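Trudberg, 2024-07-30

NOTA DE PRENSA

Stemavum abre en Trudberg un taller dedicado a poner, servir y recoger la mesa

La casa de menaje Stemavum tiene el gusto de anunciar la apertura de su nuevo taller de mesa en la antigua tienda Ebrahimi, un local muy querido en Trudberg que llevaba cerrado desde abril y que ahora vuelve a tener las luces encendidas, las persianas arriba y —lo que más ilusión nos hace— gente entrando y saliendo con ganas de charlar.

La idea nació hace tiempo, en las comidas largas de la empresa, cuando Fereshteh Kazemi, responsable del proyecto, empezó a preguntar a sus compañeros qué se hacía en sus casas después del café. Cada uno contaba una cosa distinta: quien apila, quien barre las migas con la mano, quien deja los vasos hasta la mañana siguiente. «Hablamos muchísimo de cocinar y muy poco de ese rato de recoger, que a mí me parece precioso y en el que se dicen las cosas importantes», explica Kazemi. De aquellas conversaciones salió un programa de 7 encuentros, pensado para familias, para quienes acaban de independizarse y para pequeños negocios de hostelería que quieran cuidar un poco más sus mesas.

El local dispone de 114 metros cuadrados repartidos entre la sala principal, una cocina sencilla y un almacén que todavía huele a pintura. La reforma ha corrido a cargo de Waqas Sandhu, que ha querido conservar el suelo original y la puerta de la calle, con su campanilla incluida, por petición expresa de varias vecinas.

Qué se hace en los encuentros

Cada sesión dura 60 minutos y gira en torno a objetos corrientes, de los que cualquiera tiene en casa. Se empieza por el mantel, se sigue con los platos y los cubiertos, y se termina con los vasos de papel, a los que Mehrangiz Ahmadpour ha querido dedicar una tarde entera. Se habla de cómo repartirlos, de cómo apilarlos al terminar y de qué hacer con el que se vuelca, que siempre hay alguno y no pasa nada. Los de cartón kraft lucen especialmente bien sobre el blanco —un contraste sencillo y muy agradecido— y son los que Ahmadpour recomienda para una merienda sin pretensiones. 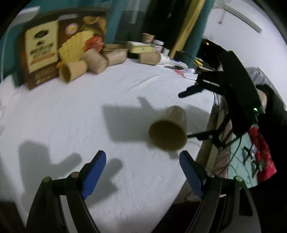 Inscripciones y contacto

Los grupos son reducidos y la inscripción puede hacerse en el propio local o en la tienda de la calle Davel, donde Yasaman Fallahi atenderá con mucho gusto cualquier duda, también las de quienes solo quieran pasar a saludar y ver cómo ha quedado todo. El precio es de 5 euros por persona e incluye la merienda. Los menores deben venir acompañados de un adulto.

Para entrevistas y visitas de medios, pregunten por Rostam Hashemi, del departamento de comunicación de Stemavum, en la tienda de la calle Davel.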